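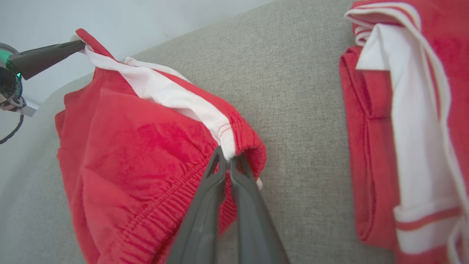
The laundry school

I have been folding clothes for most of my life and I thought I was quite good at it. Then I spent an October afternoon at Plendgate, trying to fold through a pair of robot arms, and I would now like to apologise to every jumper I've ever owned.

Plendgate is where Odico collects its examples. The idea is simple enough to explain over a cup of tea: a person steers the arms through a job, everything the arms do and see gets saved, and a learning system called Rai is later fed the lot. One go at one garment is an episode. They want 2000 of them for the folding set, and when I turned up they had 475 (they'd had a good week, apparently!).

Bjarke Holst, who runs the sessions, started me on the red things with the white trim. I'd assumed we would begin with a tea towel. "Towels are easy, they've got corners," he said. "Find me the corner on that."

He has a point. A stretchy waistband gathers itself up into ripples, and you have to get one gripper on the edge near the white lining and the other on the elastic before you can hold the thing open at all. Then you have to lay it down on the grey upholstery without it turning into a lump, which I managed on my fourth try. My first three are being kept, by the way. Bjarke likes a few fumbles in the pile, as long as the person recovers, so that Rai has seen what getting out of trouble looks like. What he throws away are the episodes where somebody stops to think. Long pauses teach the arms to dither, he says, and I saw an early version of Rai hover over a sock for so long that I went off and found a biscuit.

The steering itself is odd. You hold a pair of handles, the arms copy you, and you have no feeling in your fingers whatsoever. I kept squeezing harder, as if that would help. The regulars work in stints of 20 minutes and then swap, and after one stint I could see why – my shoulders were up by my ears.

Everything gets a label afterwards in a program called Liltamero: what the garment was, where each grip began, whether the fold was finished. It's slow, fiddly work and there was a lively argument going on about when a skirt counts as folded. I stayed out of it.

By teatime I had added six episodes to the pile. Bjarke's best afternoon is 128, and he did offer me another go, but I had a train to catch and a suitcase that I'd packed, rather badly, by hand.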